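Laing Toy Library: Questions We Get a Lot

How does borrowing work?
You join, you pick up to four toys, you bring them back in three weeks. It's a regular library with more noise. Renewals are fine unless another family has put in a request, in which case your child will need to be told, and we wish you well.

What does it cost?
Membership is $21 a year per household. Grandparents count as part of the household if they're the ones doing the driving.

How many toys do you have?
2,134 at the June count, including puzzles. About 200 of those are out for repair or cleaning at any given time, so please don't plan a birthday party around one particular fire truck.

We lost a piece. Are we in trouble?
No. Tell us at the desk and we'll write it on the bag tag. Block sets can lose a piece or two and go right back on the shelf. Puzzles are less forgiving, and so are the people who do them. If the piece shows up in the couch in March, bring it in then.

Do the toys have to come back sorted?
Sorted by set, yes. Sorted by color, only if that's how you relax. Blocks from the play table go in whichever bin is nearest. 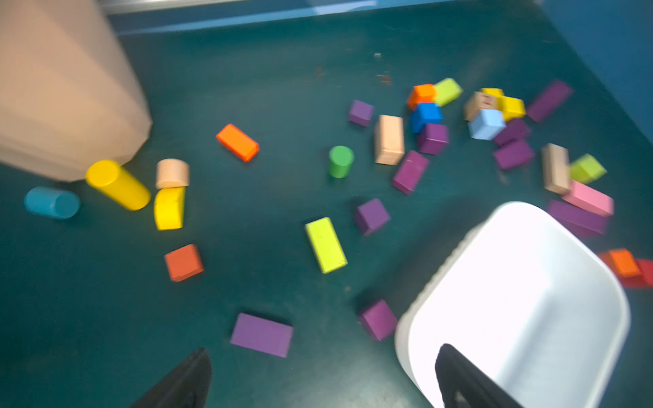

Do you clean everything?
Yes, after every loan. Wooden toys get wiped down, plastic ones get washed, and stuffed animals are not part of the collection, for reasons any parent can supply.

Can I donate toys?
Please call first. We take complete sets in working order. We don't take anything with a siren, having learned our lesson.

Where do I return things after hours?
Use the drop box on the Dirotura Street side. It fits most things smaller than a toaster. Ride-on toys must come in through the front door, preferably without a rider.

Can my child play while I choose?
Yes, at the play table, with a grown-up nearby. Leaving takes longer than choosing, so budget for that.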